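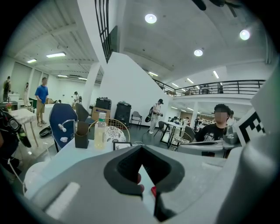
Gold wire chair with its round speckled cushion, behind the white table.

Zundemach Vinddale tablecloth: is it worth 25 dollars?

By Bilal Salameh, 16 May 2025

I don't trust any cloth sold as "wipe clean" and "feels like linen" on the same label. The Vinddale has 1,146 reviews at the Zoubi store, most of them five stars, and plenty read like they were typed before the package was opened.

I bought the small square size in December and have used it most days. It came with creases as sharp as cardboard. The label says they drop out overnight. Mine took two washes and an iron. 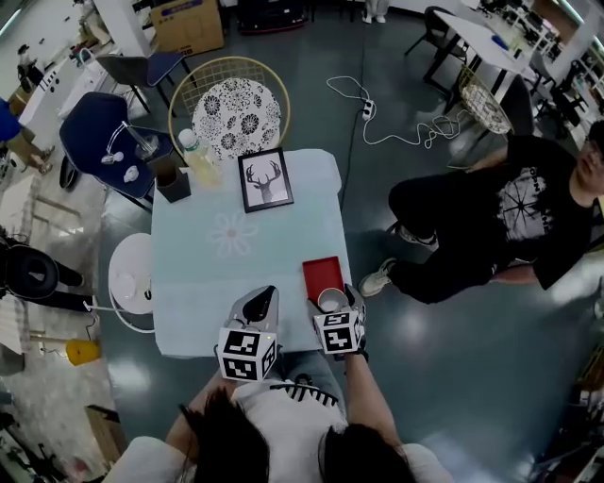
Pale blue cloth on the small square table, cup on the red tray.

Coffee wipes off if you catch it fast. Tomato sauce doesn't, whatever the box claims — I still have a faint orange ring at one corner. The hem has held, which I didn't expect at this price.

Zundemach also sells a "heritage" version for 56 dollars. I handled one at the Jellavcombe outlet and couldn't feel any difference except the thicker tag.

Fair for the money, but wait for a sale. I'd give it three out of five.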